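Sorting cell budget: hand first or arm first?

Forum > Automation > Purchasing and planning

flakbench
We have 1624 left for this financial year and it has to be committed before the end of February. The job is small flat parts into a cardboard divider tray, one per cell. The arm is already paid for. Current list: a spare set of fingertips, a second wrist camera, a proper fixture for the tray. Hatamier quoted 1229 for the fingertips and camera together, delivery 18 working days. Would you spend it that way?

ohmslaw_ish
No. Fixture first. A loose cardboard tray moves when the fingers touch a divider, and then every cell position is wrong. Two bits of aluminium angle and a clamp will hold it.

torvik77
Disagree with the order. Fingertips wear, and if the only set goes you stop for 18 days. The fixture costs next to nothing, so it hardly belongs in the same budget.

ohmslaw_ish
It belongs in the budget if someone has to draw it and cut it. Labour is where these plans go wrong. Does the 1229 include the bracket and cable for the camera? Hatamier listed them separately on our last order.

flakbench
Bracket yes, cable no. I have asked for a revised quote. Layout at the moment:

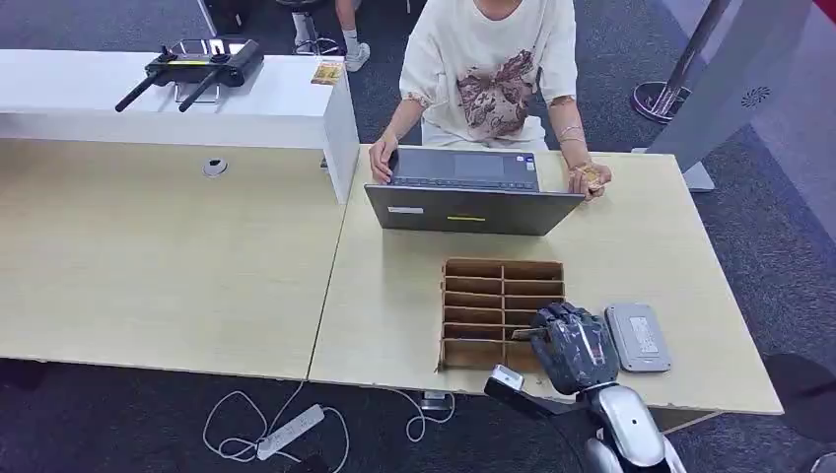

Hand over the divider tray, operator's laptop on the far side of the same desk.

torvik77
You are sharing a desk with the operator. Anything typed on that laptop shakes the tray. I would price a separate bench before a second camera. Vilela do a plain steel one, and it can be bolted down.

gantry_gus
Also cable management. I can see a power strip and loose white cables on the carpet. Put trunking on the list now or you will be buying it out of next year's money.

ohmslaw_ish
Agree on the trunking. Not convinced by the bench. Typing is small compared with the arm's own reaction on a light desk. Measure it before you spend.

flakbench
Fair. I can borrow an accelerometer on Saturday. If the desk is fine I will order fingertips and trunking and leave the camera until Stukico reply with their price.

gantry_gus
Ask them for delivery in writing as well. Ours slipped twice.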